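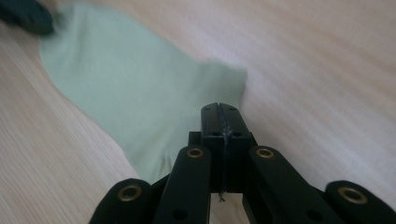

Sterelby Home Sewing Classes
Progress report to the Robles Fund
Saturday, September 1, 2018
Prepared by Niloufar Soltani

The classes opened in May in the ground floor room at Korkari House. We planned for two groups and are now running three, with 19 people enrolled. Each group meets once a week for 90 minutes. Five people dropped out before the summer, most of them over shift changes at work.

Hand sewing and mending went well. Pattern cutting went slower than planned - the handouts assumed people could already take measurements, so we rewrote them and added a session.

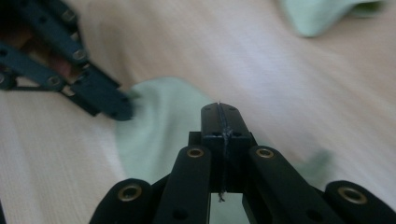 Work table, Korkari House

Spending is on track except for fabric. We set aside $1000 for cloth and thread and have $14 left. Ridik Textiles has agreed to sell us roll ends at a lower price from now on, but we will still need to move money from the printing line. Please let us know if that requires a written request.

Next steps are a beginner group on Thursday evenings and a short course on zippers and hems. Child care during the morning class is still not settled. The next report will include attendance by group.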